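Cimum releases Tredden 2, planning and perception software for hand-held gripper recordings

2020-07-30

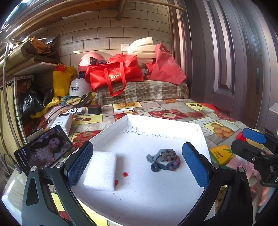

Soft things, small boxes and busy tables

Cimum is very happy to announce the release of Tredden 2, the second major version of our software for turning hand-held gripper recordings into motion plans a robot arm can follow. It has been a long spring of work, with a good deal of rewriting along the way, and we would like to thank every one of the teams who kept sending us their awkward recordings while we were at it.

Most of those recordings come from ordinary rooms. A knotted bundle of braided cord in a shallow white box, on a tablecloth covered in printed fruit, is a fair sample of what Tredden now has to deal with. Cord has no fixed shape to match against, and a cloth full of apples, cherries and strawberries gives an object detector plenty of chances to find fruit to pick up (our first version was quite fond of doing exactly that!).

What is new in this release

The perception module has been rebuilt to treat printed patterns as part of the surface they lie on. It compares edges across neighboring views before it proposes an object, so a flat picture of an apple is much less likely to end up in the list of things to grasp.

Soft items such as cord, cloth and loose packaging now get their own grasp planner. Users can ask it for up to 9 candidate grasps per object, ranked by how much room the fingers have, and can page through them in the viewer before choosing one. Box walls are taken into account from the start, and the approach angle is worked out together with the finger opening, which used to be two separate steps and a steady source of complaints.

The finger tracker has been retuned for textured colored pads, including blue ones, and picks the pads up again faster after they have been hidden. When a second gripper comes into view, Tredden keeps the two apart and writes a separate track for each.

Finally, the command-line tools have been tidied. Import, labeling and export share one settings file, and a long import that gets interrupted can be picked up where it stopped. In our own June tests, a batch that used to take 18 hours to process finished in roughly half that time on the same workstation.

Working with Kushnir and Nanetti

Tredden 2 reads recordings from Kushnir hand-held grippers directly, with no conversion step, and exports plans for the Nanetti arm controller. Both companies tested early builds with great patience, and we are grateful to them.

Availability

Tredden 2 is available today to all current license holders at no extra charge. Projects saved in the first version will open in the new one, although label files need to be re-indexed once, and the installer will offer to do it for you. Trial licenses can be requested through the Cimum website, where the full release notes and the updated setup guide are also posted.

About Cimum

Cimum makes perception and planning software for robot manipulation. Our customers include research labs, integrators and small manufacturers.

Press contact: Cimum press office, through the contact form on our website.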